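Section 3: Running the cabinet task in the simulator

Work through this section before your first practice session. The club uses the Carik kitchen scene for all cabinet tasks. Questions go to Dela Kyei or Dorota Kalinowski.

1. Log in to a lab computer with your club account and open the Carik folder.
2. Load the kitchen scene. Wait until both arms have appeared before you touch the controls.
3. Select the arm you want to drive. Leave the other one parked.
4. Set the speed limit to 200. Do not raise it until a mentor has signed off on your first run.
5. Close the gripper on the object, lift it clear of the countertop, and move toward the cabinet.

Note: If the object slips, press Reset. Do not try to pick it up again in the same run.
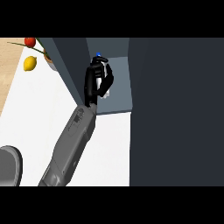 Figure 3. Gripper with the white object at the cabinet opening.

6. Stop at the opening and check the height of the fingers against the lip of the compartment.
7. Move in slowly, lower the object, and open the gripper.
8. Back the arm straight out before turning it.
9. Save the run under your last name and the run number, for example Sandhu_244.

Caution: Do not save over another student's run. Deleted files cannot be recovered.

Note: Runs longer than 496 seconds are stopped automatically and are not scored.

Scored runs for the Usdale meet must be in the shared folder by Sun 19 July. Nikola Kołodziej will post the start order after that.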